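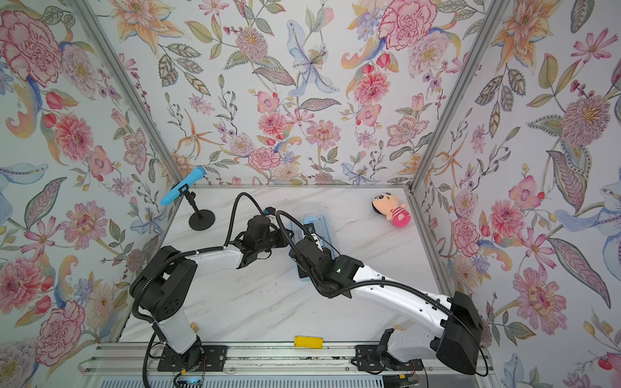
About Givico

Givico builds and runs two-arm tabletop cells for handling trials. Customers send us small household goods, toys and packaging, and we return trial logs, grip settings and a failure report. The failure report is the part most customers read first.

How the company started

Givico began as the test bench group of Pichon, a maker of sorting equipment. The group became a separate company after a fault on Cell 2 one July. Both arms were reaching for the same tray. The left controller lost its position reference after a cable at the shoulder joint had been flexed past its bend limit. The controller reported a valid position anyway, and the right arm kept moving. The two wrists collided at working speed. One gripper was bent and a base bracket cracked. No person was inside the guarded area.

The log showed 2,348 completed cycles before the collision and error code 999 on the last line. In that software version, 999 meant "unclassified" and did not stop motion. The encoder had been dropping counts for more than 50 cycles, and the software had filed each one under the same code.

What changed

Unclassified errors now stop both arms. Restart requires a key at the cell and a written entry in the log.

Each arm checks the position of the other through a separate line. If the two readings disagree, power to the motors is removed and the brakes set.

Shoulder and wrist cables are replaced every 300 hours of motion, whatever their condition. Removed cables are cut open and inspected.

Shared zones in the middle of the table are reserved by one arm at a time unless the trial calls for both. Two-arm trials run at reduced speed until the first full set is complete.

What we do now

Most of our work is still handling trials. We also review stop logic for other shops, including the packing line at Cadton, and we maintain Bulance, our fault logging software. Bulance has no unclassified code.

Fault reports from our own cells are sent to every current customer, including faults that had no effect on their trials.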